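Repair bench | Thread | 4 posts

Razia Memon
Sunday bench post! The green circuit board is out on the white table and I'm going over it before I plug one single thing in. My notes for this one are already 16 lines long — sorry in advance. 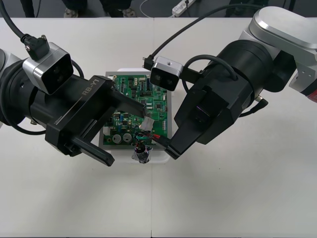
I always start with the capacitors. Tops first, then around the base, then I go get coffee and look again.

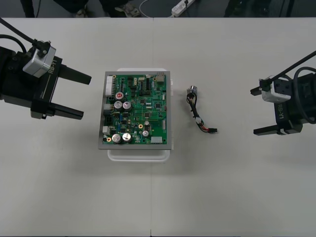
Board in its gray metal frame, wire harness off to the right.

Black, red and white wires on that harness, so I'm writing down the order before anything gets connected. Learned that on the Dogar board, ugh. 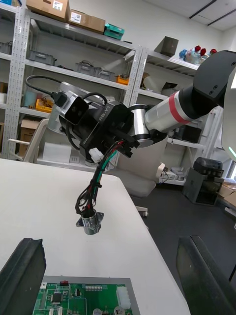 Connectors are next, and I'm giving myself 30 minutes for those. Then lunch!

Recent threads
Sorting my Vokix spares
Pluvitz power board, part 2
Shelves for the back wall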